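April, after tea

Back from Banham with sore feet and a worse opinion of the whole business than I left with. We are up to 2201 examples of small fruit being handled at a pretend market stall. Didard wanted them by the end of the month and now has them, so I suppose somebody is pleased.

I went through a batch this morning before the others were in. Of the 83 I opened, 11 were no use to anyone: the hand dithers, wanders off, comes back, and the label says "pick" all the same. The people at Nirkeo tell us the model will average that sort of thing out. Perhaps it will. I have heard the same said about every batch since the winter and have yet to see the averaging.

What bothers me more is how alike the good ones are. Same crates, same yellow roses round the stall, same pale floor. If the thing learns anything, I fear it will learn our stall. I said so at lunch and was told that the Ashour set would bring variety. The Ashour set is 40 examples. I ate my sandwich.

Still, I will put down that the hands move better than they did. The wrist view is a smear whenever the arm swings, and I don't see what a model is meant to take from a smear, but the head view is clear enough that I could tell a tomato from a grape without squinting. I asked for slower arm movements and was told it would cost us our daily number. So we have a daily number now.

Pasted in from the afternoon, wrist and then head.

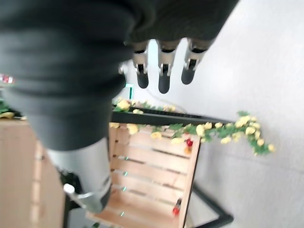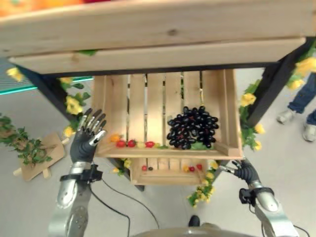

Would twice as many examples from the same stall make it any better at picking fruit?

A little, at this stall. For anywhere else I would sooner have half as many, taken at different stalls with different fruit, and with the bad labels thrown out before anyone trains on them.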